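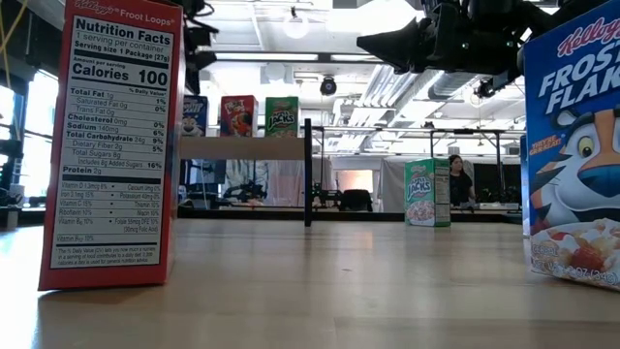

Ticket: Right gripper lags during remote handover demos
Opened by: Natanael Figueiredo
Station: Wanau, two-arm table
Priority: normal
Status: closed, monitoring

Problem
When I drive both arms by remote control and pass a small cereal box from one gripper to the other, the right gripper closes late. The left one opens on my command, so the box has nothing holding it for a moment. I lost 11 of 30 demos this way. Picking boxes up and setting them down with either arm alone works fine. So does guiding the arms by hand.

Log

9:20 Restarted the Banberg control software and homed both arms. No change.

9:45 Swapped the left and right hand controllers. The delay stayed with the right arm, so it isn't the controller.

10:10 Checked the right gripper cable at the wrist and at the base. Both plugs seated. Moved the arm through its full reach with the motors off and didn't feel anything catch.

10:30 Reply from Flilance support: compare the command rate for the two grippers in the settings file. Left was set to 50, right was set to 8. The 8 looks like a leftover from the slow-motion profile we used in February. Set the right to 50, saved, restarted.

10:50 Ran handovers over the middle of the table with the grippers almost touching, using the small boxes. The right gripper now closes when I squeeze the trigger.
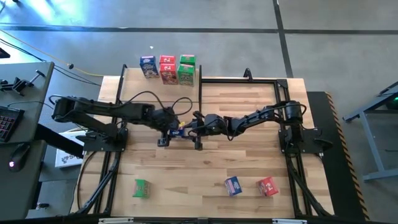
11:40 Recorded a full set of 30 demos. One drop, my fault, I let go of the left trigger too soon. Deleted that one and recorded it again.

Fix
Right gripper command rate changed from 8 to 50. The old file is saved next to the new one with "_old" at the end of the name.

Still open
The Brandão recorder doesn't warn you when the two rates differ. I asked for a check at startup. Until that is in, look at both values before a session.
The 11 failed demos are still in the training folder. Please leave them out of the next run. I will move them once I have write access.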